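Workshop Tips: Hangar Odds and Ends Before Fly-In Season
Primambridge Field Flyer

Quick ones this month, season's here and the hangar's a mess. Same deal as always – small jobs, cheap fixes, nothing that needs a signature. If it touches the airworthiness of the airplane, go read your manual and call your mechanic. This page is for everything else.

Headset ear seals
Pull them off before they crack. Wipe with a damp cloth and a drop of dish soap, let them dry overnight on a towel. No alcohol, it makes the vinyl stiff. Foam covers from the mic go in a bowl of warm soapy water, squeeze, rinse, squeeze again. If the foam crumbles in your fingers it's done. New one.

Bugs on the windshield
Get them the same day. Lay a wet cotton towel over the plastic and go do something else, they'll lift right off. Straight up and down strokes only, no circles. Take your rings off. No glass cleaner with ammonia, ever, and no paper towels. Shop paper is the worst of the lot. Keep the good cloths in a zip bag with WINDSHIELD ONLY written on it, otherwise somebody checks the oil with one.

Oil drips on concrete
Clay cat litter, cheapest kind. Pour it on, grind it in with the sole of your boot, leave it overnight, sweep. Second round for old stains. After that a stiff brush and laundry powder with just enough water to make paste. A flattened cardboard box under the engine still beats any drip pan I've owned, and you can see where the drips are coming from. Write the date on the cardboard. Oily rags go in a metal can with a lid, not the trash barrel.

Tie-down ropes
Check the bit where the knot sits, thats where they go first. Fuzzy is OK, flat and shiny isn't. Wash gritty ropes in a mesh bag, cold water, hang in the shade. Melt the cut ends, then wrap with tape in a color nobody else on your row uses. Mine are pink. They have not walked off yet.

Camping with the airplane
Pack list that works, after a lot of lists that didn't:
Stakes for hard ground (the ones that come with the tent bend)
Small mallet
Two trash bags per person, one is for wet socks
Earplugs, first run-up is before breakfast
Clothespins
Flat board for under the stove
Weigh the whole pile on a bathroom scale before you load it. Everybody guesses low. Mine came to 212 pounds last time and I would have sworn it was way less. Then do the weight and balance with the real number, and leave the cast iron skillet home.

Mice
Steel wool in the gaps, then a bead of caulk to hold it. Dryer sheets don't do a thing in my hangar, maybe your mice are fussier. No snacks in the seat pockets. Look behind the tool chest in October when they start moving in, and again when it warms up.

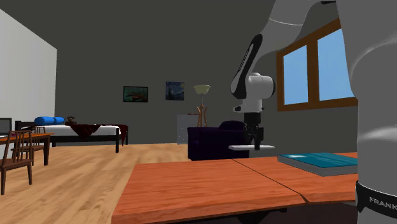

Vol. 30, No. 2

Sticky hangar doors
Sweep the track first. Really sweep it, old paintbrush in the corners. Nine times out of ten it's gravel. Then dry lube on the roller bearings, wipe off the extra. Don't grease the track, it just holds grit and by fall you've got sandpaper. If the door still drags, look for a roller thats gone flat on one side. Vindar rollers fit most of the doors on the north row, bring the old one with you to match.

Labels that stay put
Masking tape curls up in the heat. Use cloth tape and a paint pen, clean the bin with rubbing alcohol first. Label the front AND the lid, lids travel. I went through all my Prasteck bins this way, took an evening, and found three tire gauges.

Padlocks
Graphite, not oil. Puff it in, work the key ten times, wipe the key or your pocket turns gray. Combination locks, same puff around the shackle. If you share a hangar put the code somewhere that isn't a sticky note on the door frame – you know who you are.

Extension cords
Over-under coil, not around the elbow. Velcro tie stays on the plug end. Nicked jacket, toss it, don't tape it. Unplug the charger before you lock up.

Hand cleaner when you run out
Spoon of sugar, squirt of dish soap, rub it in dry, then rinse. Works on grease and most sealants if they haven't set up. Cooking oil first for the really sticky stuff.

Got a tip? Drop it in the box by the coffee pot or mail it to Flyer Tips, Box 2057, Primambridge. Short ones get in faster. Next time: creepers, stools and what to do about that one wobbly stepladder.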